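Semside Sewing Circle -- Minutes, 27 Feb 2024

I got stuck with the notes again, so blame me (Omar Karam) for the spelling. We started late because the Irnlow people couldn't find parking.

1. Money
We have $1473 in the account. Hall rent went up by $40 in December and I forgot to tell everyone -- sorry! We agreed to leave dues alone until summer.

2. Quilt show
Urnow wants our quilts a week early this time. I said fine, then got yelled at, so I'm going to call them back and ask for a few more days.

3. Fabric swap
Last swap was a zoo, but I loved it. Bring anything clean and bigger than a napkin. Plain blues go fast, so come early if you want some for borders.
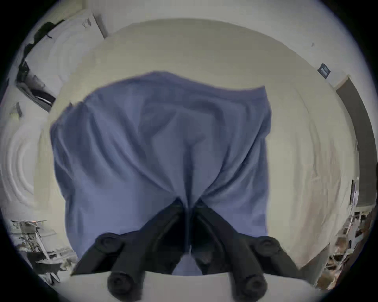

4. Machine repairs
The old Assunção is skipping stitches again. I'll take it in, and we voted to spend up to $117 on it. After that it's a doorstop.

5. Next meeting
Same room, same time. I'm bringing the coffee, so somebody else please bring cups.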